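提出日：2004年12月27日
科目：生活環境演習（共同課題）
提出班：共用空間班

# 共用談話室における衣類の仮置きと片付けに関する調査報告

## 要旨

本報告は、学生会館の共用談話室「Flimidura」を対象として、利用者が持ち込む衣類、とくに運動着が室内でどのように置かれ、どのように片付けられているかを調査し、室内の配置および片付けの手順について改善案をまとめたものである。11月に実施した現況調査では、衣類の滞留が室内の特定の箇所に偏ること、また滞留した衣類の多くが「畳む場所がない」という理由で丸めたまま移動されていることが確認された。本班はこれを受けて、座面脇の床面を衣類の仮置きに使わせない配置と、拾い上げから収納までを一続きの作業として扱う手順書を作成し、2週間の試行を行った。試行の結果、床面への直置きは減少したものの、返却先の分からない衣類の扱いについては課題が残った。

## 1. 背景と目的

Flimiduraは、学生会館の一階北側に設けられた共用の談話室である。会館の規程では飲食、自習、打合せのいずれにも使用できるものとされており、予約を要しない。隣接する体育施設の更衣室が狭いため、運動系の団体に所属する学生が練習の前後に立ち寄り、着替えを入れた袋や上着を一時的に置いていくことが以前から常態となっている。

会館事務室には、談話室に残された衣類についての申し出が継続して寄せられている。内容は、椅子が衣類で占有されていて座れないというもの、置いていた上着が別の場所に移されていて見つからなかったというもの、床に落ちた衣類を踏んでしまったというものに大別される。いずれも個別には小さな問題であるが、衣類を置いた者、動かした者、見つけた者がそれぞれ異なるため、当事者間で解決されることがほとんどない。事務室の職員が閉館時に集めて保管し、期限を過ぎたものを処分するという運用が続いていた。

本班は、この問題を利用者の心がけの問題として扱うことを避け、室内の家具の配置、床面の使われ方、片付けの手順という三つの側面から捉え直すこととした。目的は次のとおりである。

- 衣類が滞留する場所とその理由を、家具および仕切りの配置との関係から明らかにする。
- 滞留した衣類を、傷めずに、かつ誰が行っても同じ結果となるように片付けるための手順を定める。
- 費用を抑えた範囲で実施できる配置の変更を提案する。

なお、衣類の盗難および紛失に関する責任の所在については、会館規程の改定を要する事項であるため、本報告の対象外とした。

## 2. 対象とした空間

### 2.1 室の概要

Flimiduraは長方形の平面をもち、南側に出入口、東側に窓がある。中央には打合せ用の机が置かれ、壁沿いに座席が配されている。北西側の一角は可動式のパネルで区切られており、利用者の間では「奥」と呼ばれている。この一角は着替えの場所として設けられたものではないが、出入口からの視線が届きにくいため、荷物を広げる場所として選ばれやすい。

可動式のパネルは会館の備品であり、行事の際には移動して展示に用いられる。移動を前提としているため、パネルの位置は日によって多少異なり、座席との間に生じる隙間の幅も一定しない。この点は、後に述べる衣類の滞留と関係している。

### 2.2 座席

壁沿いの座席は布張りのもので、角に丸みがある。長時間の利用には適しているが、衣類を掛けたり載せたりした場合に滑り落ちやすいという難点がある。現況調査では、座面に置かれた衣類が床側へ落ちる事例が繰り返し観察された。とくに化繊の運動着は生地同士の摩擦が小さく、丸めて置くと形が崩れて端から垂れ、そのまま全体が滑り落ちる。

### 2.3 床

床は平滑な仕上げで、清掃は一日一回、開館前に行われる。モップによる清掃であるため、パネルの下端や脚部の周囲には細かな塵が残りやすい。床に落ちた衣類が白系統のものである場合には汚れが目につき、濃色のものである場合には気付かれないまま着用されるという違いがあった。

### 2.4 収納

既存の収納は、出入口脇の棚のみである。この棚は行事を運営する学生団体「Cekau」が設置したもので、団体内の呼称に従って「Ko」と呼ばれている。Koは本来、掲示物と文具を収めるための棚であり、奥行きが浅く、畳んだ衣類を置くと手前にはみ出す。また「奥」からは室の対角に位置しており、衣類を持って移動するには中央の机の間を通り抜けなければならない。

## 3. 調査の方法

### 3.1 現況調査

11月の平日に、開館時、昼休み、閉館前の各時点で室内を巡回し、衣類が置かれている箇所を平面図に記入した。記入の対象は、着用者が手元で管理していないと認められる衣類とし、椅子の背に掛けて本人が着席しているものは除外した。袋に入ったものは、袋の口が開いて中身が外に出ている場合に限って記録した。

記録の項目は、置かれた位置、衣類の種別、状態（畳まれている、掛けられている、丸められている、広がっている）、床面との接触の有無である。所有者の特定につながる氏名の記載や所属の表示は、記録の対象としなかった。

### 3.2 聞き取り

談話室を利用する学生および会館事務室の職員に対し、衣類の置き方と片付けについて聞き取りを行った。質問は、置く場所をどのように選んでいるか、他人の衣類を動かしたことがあるか、動かした場合にどこへ置いたか、の各点とした。回答は無記名とし、発言の要旨のみを記録した。

### 3.3 片付け作業の観察

衣類を床から拾い上げ、形を整え、所定の場所に収めるまでの過程を、作業の区切りごとに観察した。班員が作業者となる場合には、事前に手順を打ち合わせず、日常と同じ要領で行うこととした。観察では、衣類のどの部分を持ち上げたか、持ち上げた後に形がどう変わったか、畳むための面をどこに求めたかを記録した。

観察の対象となる衣類には、運動用の半袖および長袖の上衣を中心に選んだ。番号の入った上衣は前後の判別が容易である一方、番号部分と地の部分とで硬さが異なることがあり、畳み方に影響すると考えたためである。

## 4. 現況調査の結果

### 4.1 滞留の位置

衣類の滞留は、「奥」の一角、とりわけパネルと座席に挟まれた床面に集中していた。中央の机の上にも衣類は置かれていたが、他の利用者が着席する際に動かされるため、長くは残らない。動かされた衣類の移動先を追うと、その多くが壁沿いの座席であり、そこからさらに床へ落ちていた。すなわち、座席脇の床面は最初から選ばれた置き場所ではなく、移動を重ねた末に行き着く場所であった。

パネルの脚部周辺も滞留箇所の一つである。キャスターのある脚の付近は人が通りにくく、物があっても通行の支障とならない。そのため、落ちた衣類に気付いても拾われずに残る傾向がみられた。聞き取りでは「邪魔にならないところにあるものは、誰かがわざと置いたように見える」との回答があり、位置そのものが放置の理由となっていることがうかがえる。

### 4.2 衣類の状態

記録した衣類の状態は、丸められているものが最も多く、畳まれているものは少なかった。畳まれている衣類はほぼすべてが中央の机または座面の上にあり、床面にあるものは丸められているか、広がっているかのいずれかであった。

この差は、畳む行為に平らな面が必要であることから説明できる。「奥」の一角には机がなく、利用できる面は座面と床に限られる。座面は前述のとおり角が丸く、柔らかいため、上衣の身頃を広げて袖を折り込むには適さない。聞き取りでも、立ったまま空中で畳もうとして諦め、まとめて置いたという回答が得られた。

### 4.3 他者の衣類に対する扱い

他人の衣類を動かしたことがあると答えた利用者は多かったが、所定の場所へ届けたとする者は限られた。理由としては、持ち主がすぐ戻ると思った、届け先を知らなかった、人の服を長く持ち歩くことに抵抗があった、などが挙げられた。最後の回答は班員の予想していなかったものであり、収納場所までの距離を短くする必要性を示すものとして重視した。

また、動かすときに畳んだかという点については、畳まなかったとする回答が大勢を占めた。畳むと「片付けた」ことになり、持ち主が戻った際に勝手に触れたと受け取られるおそれがあるため、あえて元の形に近い状態で移したとの説明があった。手順書を定めるにあたっては、この心理的な抵抗を取り除くことが必要である。

## 5. 片付け作業の観察と考察

### 5.1 拾い上げ

床にある上衣を拾い上げる動作では、最初に手の触れた部分をそのまま持ち上げる場合が大半であった。上衣の中央付近をつまむと、持った部分が山となり、身頃と裾が下へ垂れて襞が重なる。この状態では肩線も裾も揃わないため、畳む前に一度広げ直す工程が加わる。

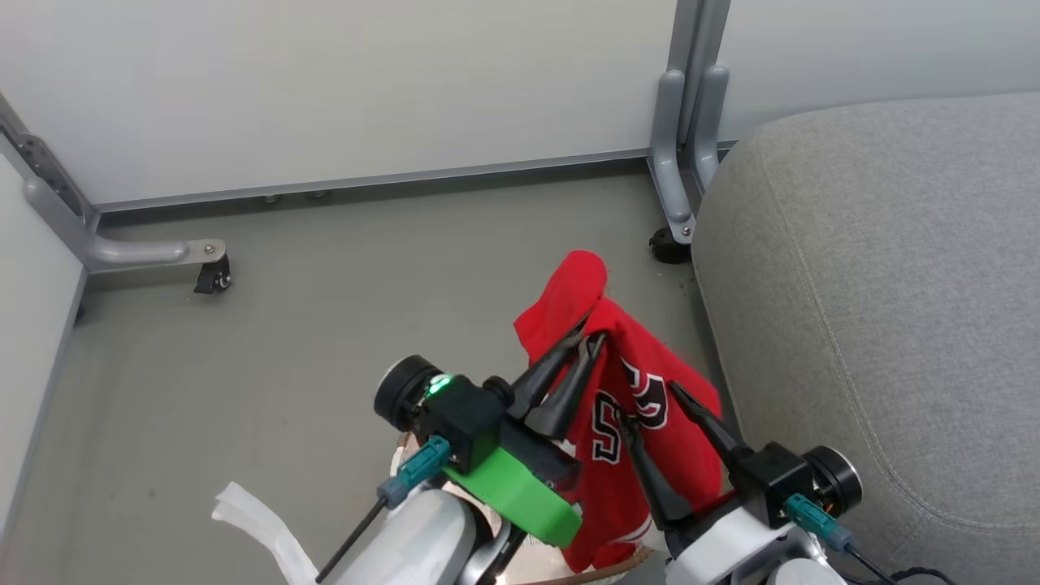

図1　パネルで囲まれた隅での赤いジャージーの持ち上げ。生地は上部で折れ重なり、下方へ垂れている。右手は灰色の布張りのクッション。

折れ重なった状態の上衣では、背番号や裾の縁取りなど、向きを知る手がかりとなる部分の見え方が限られる。番号の一部が見えていても、襞の向きによっては字形を読み取ることが難しく、前後および上下の判断を誤りやすい。観察では、番号を頼りに裾を肩と取り違え、途中で持ち直す場面があった。縁取りのある衣類では、縁取りの線をたどって裾または袖口を先に見つけるほうが、番号を探すよりも早く向きを定めることができた。

このことから、手順書では拾い上げの最初の段階に「端を探す」という工程を置くこととした。肩の両端を持って拾い上げることが望ましいが、丸まった衣類では肩の位置が外から分からないことが多い。その場合には、裾の縁を一か所つかみ、軽く振って広げてから肩へ持ち替える。振る際には周囲の座席や仕切りに当たらないよう、隅から離れて行うものとした。

### 5.2 形を整える工程

拾い上げた上衣の形を整える工程は、作業者が立つ位置によって難易が大きく異なった。隅の内側に向かって立つと、正面をパネル、側方を座席に塞がれ、腕を横に広げる余地が少ない。反対に、隅を背にして室の中央側を向くと、上衣を肩幅まで広げることができる。立つ向きを変えるのみで広げ直しの回数が減ったことは、費用を伴わない改善として有効である。

布張りの座席の縁を利用して上衣を仮に掛ける方法も試みた。座面の丸い縁に身頃の中央を合わせると皺は伸びるが、手を離すと重みのある側へ滑る。厚手の上衣では安定する場合もあったものの、薄手の運動着では保持できなかった。座席は畳むための面としても、掛けるための縁としても不十分であるというのが本班の判断である。

### 5.3 畳む工程

畳み方については、班内で複数の方法を比較した。店舗で用いられるような、身頃の中央に板を当てて左右を折り返す方法は仕上がりが揃うが、板の保管場所と作業面の両方を必要とする。袖を内側に折り、縦に折ってから横に折る方法は、作業面が狭くても行うことができる。番号のある上衣については、番号の上に折り目が重なることを避けるため、先に縦の折り目を身頃の両側に入れる方法を採用した。

番号面を外側にして畳むか、内側にするかについては意見が分かれた。外側にすれば持ち主が見つけやすい。一方、外側に出た番号面が棚の板や他の衣類の留め具に擦れるとの懸念も示された。本班は、収納期間が短いことを前提として、見つけやすさを優先し、外側とする案を採った。長期の保管に移す場合には内側に畳み直すこととしている。

### 5.4 収納までの移動

「奥」から既存の棚Koまでの移動では、途中の机に一度置かれ、そのまま残される例が確認された。作業者が他の利用者に道を譲ったり、話しかけられたりすると、手に持っていたものを最寄りの面に置くためである。移動の途中に水平な面が多いほど、衣類が途中で止まる可能性は高くなる。収納場所は、拾い上げる場所から机を経由せずに到達できる位置に設けることが望ましい。

## 6. 改善案

### 6.1 配置の変更

座席とパネルの間の床面を狭くする案と、反対に広げて通路とする案を検討した。狭くする案は衣類の落ち込む余地を減らすが、落ちた場合に手が届かず、清掃もしにくくなる。広げる案は清掃が容易になり、床に物があれば人目に付くため、放置されにくい。本班は広げる案を採用し、パネルを壁側へ寄せ、座席の側面が室の中央から見えるように位置を改めることを提案した。

可動式パネルは行事のたびに移動されるため、元の位置に戻すための目印を必要とする。床への恒久的な印は会館規程により認められないことから、剥離の容易な紙テープを脚部の位置に貼ることとした。目印は脚の外側に貼り、キャスターが踏まない位置としている。キャスターが紙テープを踏むと端がめくれ、塵を集めることが予備の試行で分かったためである。

### 6.2 仮置き箱の設置

「奥」の出口側に、仮置き用の浅い箱を2個設けることとした。一方を畳んだ衣類用、他方を畳めない衣類用とする。後者を設けたのは、湿った衣類や裏返ったままの衣類を無理に畳ませないためである。箱は上部を開放し、外から中身が見えるものとした。蓋のある箱は見た目に整うが、入れたことが忘れられやすい。

箱の購入費は3000円を上限とし、近隣の用品店Bulachで調達した。紙テープ、札、筆記具の費用は1000円以内に収めた。いずれも演習の物品費から支出しており、会館の負担は生じていない。

### 6.3 札の使用

他者の衣類に触れることへの抵抗を減らすため、衣類を動かした者が記入する札を用意した。記入事項は、見つけた位置と日付のみとし、記入者の名は求めない。札は衣類に直接付けず、箱の縁に掛ける。安全ピンによる取付けは生地を傷めるおそれがあり、粘着する札は番号部分に糊が残るおそれがあるため、いずれも採用しなかった。

### 6.4 手順書

手順書は次の内容とし、箱の脇に掲示した。

1. 床の衣類を見つけた場合は、裾または袖口の端を探してから持ち上げる。
2. 隅から離れ、室の中央側を向いて広げる。
3. 湿っているもの、裏返っているものは畳まず、所定の箱に入れる。
4. 袖を内側に折り、両側を縦に折ってから横に折る。
5. 番号や名の入った面を上にして箱に置く。
6. 札に位置と日付を記入し、箱の縁に掛ける。

当初の案には、衣類の色と種別を札に記す工程も含めていた。しかし試行の初期に、色の呼び方が人により異なり、照合の助けにならないとの指摘があったため削除した。

## 7. 試行の結果

試行期間中、仮置き箱は継続して利用された。座席脇の床面に衣類が残る例は現況調査時に比べて減少し、事務室職員からも閉館時の回収が容易になったとの評価を得た。パネルの位置は期間中に一度大きく変わったが、紙テープの目印により元の位置に戻されていた。

畳んだ衣類用の箱には、実際には丸めたままの衣類も入れられていた。畳む作業を行うための面が依然として近くにないことが主な要因と考えられる。箱の上に渡すことのできる板を試験的に置いたところ、畳まれた状態で入れられる例が増えたが、板の上にそのまま衣類を残す例も生じた。板の常設については結論を得るに至っていない。

札の記入は徹底されなかった。札のない衣類が箱に入っている場合、持ち主が自ら入れたものか、他者が移したものかを判別できない。聞き取りでは、持ち主が箱を荷物置き場として使用していたことも明らかになった。仮置きの場所を設けたことにより、かえって置いていく行為を促した面があることは否定できない。この点について班内では、床に置かれるよりは望ましいとする意見と、箱の目的が失われるとする意見があった。

## 8. 今後の課題

第一に、返却先の分からない衣類の保管期限を定める必要がある。現在は事務室の慣行によっており、利用者には周知されていない。箱に置く期間と、事務室に移した後の期間とを区別して掲示することが求められる。

第二に、湿った衣類の扱いである。畳めない衣類用の箱に湿ったものが重なると、乾かないまま一晩置かれることになる。掛けて乾かすための設備を「奥」に置くことも検討したが、パネルに衣類を掛けることは備品の使用規則で禁じられており、独立した物干しを置けば通路が狭くなる。体育施設側に乾燥の場所を設けるよう、Cekauを通じて申し入れることとした。

第三に、棚Koの用途の整理である。試行期間中も一部の利用者は従来どおりKoに衣類を置いており、掲示物の取出しに支障が生じていた。Koを文具専用とする旨の表示について、Cekauとの協議が続いている。

本報告の平面図、記録用紙の様式および手順書の原稿は別冊に収めた。試行に用いた箱と札は会館事務室に引き継ぎ、次期の演習班が使用できる状態で保管されている。紙テープは張替えを要するため、残りを事務室の備品棚に置いた。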